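3.2 What ends up in the odds-and-ends bin

Reading time: 4 min
Last updated: March
Print | E-mail this section

I'll admit I started this part of the study because of my own kitchen drawer. You know the one! We asked 33 households in Cáceres to keep a single open container for anything that had no proper home, and then we went round and had a look (with permission, and usually with coffee).

What struck me was how alike they were. Tape, nearly always. A toy brick, even in homes where the children had long since moved out. Some little electrical part that might be a speaker, kept in case. Of the 79 kinds of thing on our list, 23 turned up in more than half the homes, and clear plastic bits were the ones people couldn't name at all. Figure 4 shows a grey bin with that sort of mixture on its floor.

Figure 4. Small mixed objects in an open-topped bin: a roll of tape, a toy brick, clear plastic pieces.
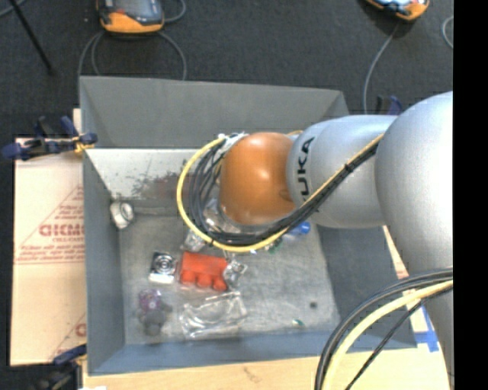
When we asked people to throw five things away, most managed two, and the tape always stayed. I still haven't sorted my own drawer, by the way.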